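**Open day planning meeting, Takotness site**
February 22, 2019

Minutes of the last meeting were approved with one change: the visit from Clevano was for 12 people, not 13.

**1. Bin picking demo**

The KUKA cell will be the main stop on the tour. It will pick the red and green bars out of the gray metal bin. Each group gets one run and then time for questions. The group agreed to keep the bars mixed in the bin and to leave the start positions up to the operator.

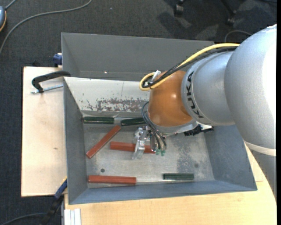 Visitors from Flevport asked in October for more detail on the gripper, so a spare one will be set out on a side table. Siddiqui will be asked to send the handout by the end of the month.

**2. Tour groups**

We will run 3 groups, with 2 guides each. Visitors stay behind the floor tape while the arm is powered.

**3. Other business**

Parking signs are still on order. Coffee will be in the front lobby.

Next meeting: date to be sent by email.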